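Looking after your kit between wildlife surveys

By Zoi Spanos, for the Cirnden river group newsletter, March 2023

The spring mammal walks start again in April, and if your house is anything like mine there's a heap of damp things under the stairs that you have been meaning to sort out since the last one. I did mine over the weekend with the radio on and a pot of tea, and it was a much nicer job than I'd been expecting, so I thought I'd write down how I go about it while it's all still fresh in my mind.

Waders first. Please don't put them away folded. The rubber cracks along the crease, and you'll only find out when you're up to your thighs in the Prenus with cold water running down one leg (I speak from experience, and it was a long walk back to the car). Hang them upside down by the boots if you can. Mine go over a broom handle laid across two chair backs until they're dry inside as well as out, and that can take three days in a cold kitchen. Scrunched newspaper in the feet helps a lot, but do change it every evening or you're just keeping the wet in.

Before any of that, though, they need a proper scrub, and so do boots, nets and walking poles. Check the treads for bits of weed, clean everything with hot water, and let it dry right through before it goes near another stream. An old washing-up brush is perfect for boots and a toothbrush gets into the eyelets. Fumiko Iwasaki uses a chopstick for the mud between the cleats and I've now copied her, as it's much kinder to the sole than the screwdriver I used to use.
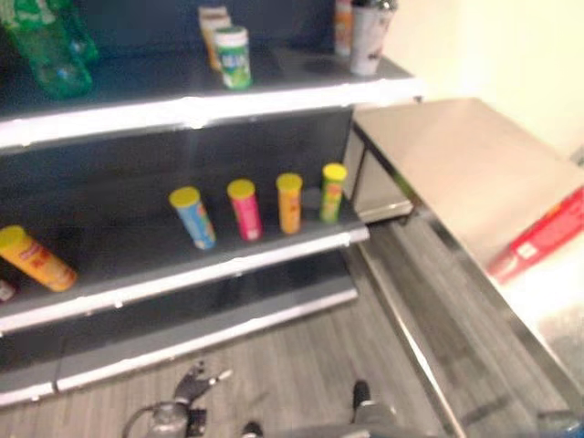
Now, sample pots. If you collect spraint for the diet study you'll know that the smell gets into the lids and stays there. Wash pots and lids separately, then soak them overnight in warm water with a heaped spoonful of bicarbonate of soda to every 500 ml. Rinse, and leave them open on a tea towel on a sunny windowsill. Don't screw the lids back on for storage! Keep the pots in one bag and the lids in another and they'll smell of nothing at all when you next want them. Use a bowl that you don't use for food, and write on the bottom of it so that no one makes a trifle in it.

Trail cameras want a little attention too. Take the batteries out, even if you think they've plenty left, and wipe the contacts with a dry cotton bud. If there's white crust on them, a dab of vinegar on the bud will shift it, followed by another dry one. The rubber seal round the door collects grit, so run a damp cloth along it and then a fingertip to feel for anything left behind. I keep the sachets that come in shoe boxes and tuck one in with each camera over the winter.

Notebooks that have got wet can usually be saved. Stand them on end, slightly fanned, somewhere airy but well away from the radiator, which makes the pages go wavy. If they're soaked and you haven't time to deal with them, put them in a freezer bag and freeze them until you have. I had one in with the peas for up to 34 days and every otter print I'd drawn at Minami Bridge was still readable, though the pencil had fared far better than the biro.

Last of all, thermos flasks. A teaspoon of bicarb, hot water to the top, leave for an hour with the lid off, then a good swill. The stopper is often the real culprit, so pull off the rubber ring if it comes away and wash that by itself.

If you've borrowed anything from the Plollenus hut, it needs to be back on its hook by the first April walk, clean and dry please, with the label still on.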